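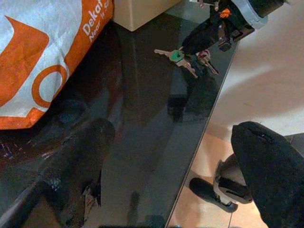 When two governments sign a memorandum, the photographs are always good. There are flags, pens, and a long table. What comes after the signing is less photogenic, and I believe we give it too little attention.

I worked for 11 years in the trade section of a ministry in Central Europe, and a large part of that time went to relations with Southeast Asia. My opinion is simple. Smaller countries on both sides spend too much effort on summits and too little on consulates, customs desks and people who can answer a letter.

Take the case of Vincze, a family company which makes sorting equipment for fruit growers. Its export manager, Boglárka Vörös, wanted to sell two machines to a cooperative near Ranau, in the hills of Sabah. The political climate was excellent. A delegation had just come home with a joint statement full of warm words. But the certificate for the machines needed a stamp, and three offices had different ideas about which of them should give it. The machines waited 16 weeks. The cooperative was patient, but the harvest did not wait.

I do not tell this story to blame the diplomats. Most of them know the problem better than I do. My former colleague Zsolt Magyar used to say that a minister can open a door in one afternoon, and then somebody must stand beside it for years and hold it. For this somebody there is usually no budget. A trade attaché is sent for a short period, learns whom to call, and is moved to another post just when the calls begin to be useful.

Hammad Mirani, who advises exporters in the region, makes the opposite argument. He thinks that summits create the pressure without which no office would change its habits. I accept a part of this. A visit at high level does give a deadline, and officials work better with a deadline – I certainly did. Still, the pressure is gone by the next Tuesday, and the form is still on the desk.

I would propose something modest. Before any new joint statement is signed, both sides should publish what happened with the last one: which promises were kept, which were dropped, and the name of the office that is responsible today. It would make a dull document, and few newspapers would print it. Companies like Vincze would read every page.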